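Lighting and Surface Colour: Notes for Week 2
Course in Interior Colour, Nadik School of Design
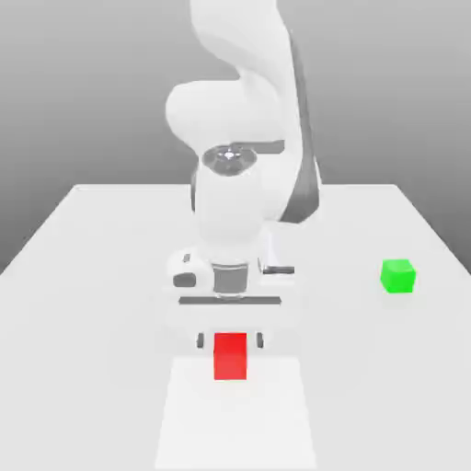
A white surface is the most difficult surface to judge in a room. Students often choose white first and think that the decision is finished, but white takes its colour from everything near it. A glossy white and a flat white from the same tin maker can look like two different paints at midday. In the rendered picture, the arm and the table are both white, and we still read the round shape of the elbow because of the soft shading on it. The grey background also helps, as it becomes paler just above the far edge of the table. If you take away such small differences of grey, a white object has no form for the eye.

For this reason we do not start from the colour card. We start from the light. Please bring your notes from the visit to the reading room in Vandus, where the walls were painted in May. Some of you wrote "cream" and some wrote "light grey" for the same wall. Both answers are correct for the hour in which you stood there.

Words we will use

Colour temperature: how warm or cool a lamp looks, given in kelvin. A lamp of 3,000 K is warm white and is common in living rooms. With a higher number the light looks cooler.

Reflectance: the part of the light that a surface sends back. A fresh white ceiling sends back most of it, a dark floor very little.

Gloss: how much a surface shines. High gloss shows small highlights and also every mistake in the plaster.

Exercise

Paint 2 cards with the same white, one matt and one gloss. Look at them at 9 in the morning and again at 4 in the afternoon, near a window and far from it. Write down the colour you see, without looking at your earlier answer. Hand in the cards with your notes to room 231.

Reading

The Plirnonico reader, from page 39 to the end of the chapter. The part on the north rooms of the Âu house is optional, but it will be useful for the second project.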